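Lăcrămioara Costache has heard the promise before. The hillclimb series she has raced in for years wants every car at Sellow fitted with a control tyre from next June, and says it will close up the times.

"They told us that about the gearbox rule," she says. "The same people won."

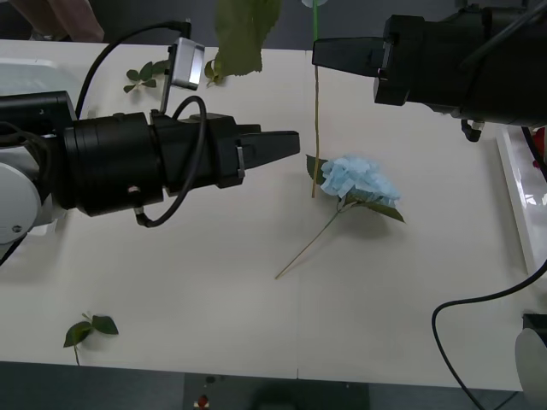
Two arms over a white tabletop.

Her Lekota ran 24 test climbs at Rarncombe on the new rubber, almost all of them slower than on the old. The series calls that a success. Costache wonders for whom. A set costs £1,420, and small teams will need several.

"Where's the saving? I've asked. I get a leaflet." 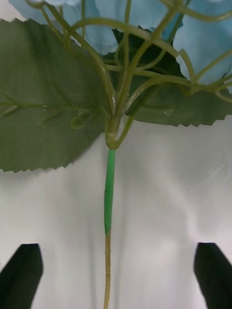 Costache is no easier on the organisers' talk of a greener sport. The tyres come from Trarnska by lorry, 1,343 miles, and she would like that in the leaflet too. Winners at Sellow are now to be handed fabric flowers, pale blue petals on a green-wrapped stem, in place of fresh ones. "Very nice. Does it offset a lorry?"

Will she enter? She won't say. The fee is due soon and she has read the rules twice.

"I'll believe it when somebody new wins," she says.

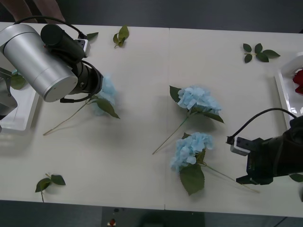 Blue hydrangea stems and loose leaves on the table.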